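21 March 2024

Fridge log, continued. The replacement thermostat from Kosent went in before breakfast. The old one had been cycling too wide, and the lower shelf drifted up to 46 °F before the compressor started. Target is 38 with a spread of 2 either way. I set the dial to the third mark and put the probe in a glass of water on the middle shelf, which damps out the door openings.

Readings through the morning were steady. The top shelf runs warmer than the bottom, as before. The back wall still frosts behind the left drawer. I moved the milk off the door and onto the shelf where the egg carton used to be, and moved the eggs up. Door seal checked with a strip of paper: it grips on all sides except the lower hinge corner, where the paper slides out with no drag. I warmed the gasket with the hair dryer and pressed it back into the channel. Will recheck tomorrow.

Humidity is the part I have neglected. The drawer sliders are marked with a leaf at one end and an apple at the other, and both had been sitting halfway since we moved to Udby. Leaf means vent closed. Greens now go in the left drawer with the vent shut, apples and pears in the right with it open. The two should not share a drawer in any case. Apples give off ethylene and lettuce gets brown spots from it.

Bagged salad is the item we throw away most. I went back through the kitchen notebook for the winter and it comes up more often than bread. The usual pattern is that the bag gets opened, half is used, the rest goes back with the top folded over, and the bottom turns to slime.
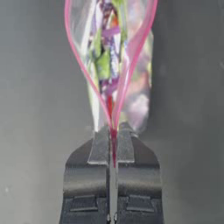 The other variable is water. Leaves that go in wet spoil from the contact points outward. Procedure from now on: wash only what is eaten that day, spin it twice, leave the remainder unwashed with one folded paper towel. Change the towel when it feels damp. Squeezing the air out seems to do harm if the leaves get crushed in the process, so I will close the seal with some air left in.

Afternoon: read the Van der Linden booklet that came with the house papers. It covers the whole kitchen, range hood included, and gives the fridge four pages. Condenser coils are to be brushed every 3000 hours of running. There is no hour counter on this model, so the figure is of limited use. I pulled the unit out and brushed the coils anyway. A lot of gray lint came off, mostly from the lower rows. Pushed it back with a wider gap to the wall.

After that the compressor ran for some 30 minutes, then stayed off long enough that I stopped waiting. I have no earlier timing to compare it with. Should have taken one before touching the coils.

Ordered a small hygrometer from Harura for the left drawer. The kitchen one is too large and reads high – it sat next to the kettle for most of March.

Evening readings: top 40, middle 38, bottom 37. Dial left where it is. Need paper towels and pears.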